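Small workshop tips for people who build with electronics at home
Gebhard Hollenstein, 2021-08-08
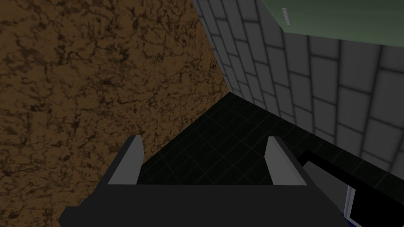 I started with microcontrollers in May, on one end of the kitchen counter, and I made most of the usual mistakes there. These are the tips I wrote down for my own use. Some came from my neighbor Ezekiel Bellamy, who repaired radios for many years.

Wires
Cut the jumper wires to length and bend them flat on the breadboard. Long loops look friendly, but one of them will catch on your sleeve. I keep black for ground and red for supply, and I do not break this rule even when the red is finished. Then I stop and buy red.

Soldering
Clean the tip before you put the iron back in the holder, and leave a little fresh solder on it. Heat the pad and the leg together for 2 seconds, then bring the solder to the joint. With lead-free solder you will need a bit longer. Open a window, and wash your hands before you eat.

Small parts
Resistors go in paper envelopes with the value written large in pencil. I tried the plastic drawer box from Lurier with 16 drawers, but the drawers slide out when you carry it, and I spent one evening on the floor sorting capacitors. An old egg carton is good for the screws of the thing you are taking apart now – put them in the same order as they came out.

Power
Measure the voltage before you connect the board. Wall adapters from old phones and routers look the same and are not the same. Write the voltage on the plug with a white marker. My Dobson bench supply has a current limit, and I set it low for the first test of any new circuit.

Batteries
Do not keep loose 9-volt batteries in a drawer with screws or keys. Put tape over the contacts. Take the cells out of anything you will not use for up to a month.

Notes
Draw the circuit on paper before you take it apart. A phone picture is also fine, but on mine I can never see which row the wire goes in.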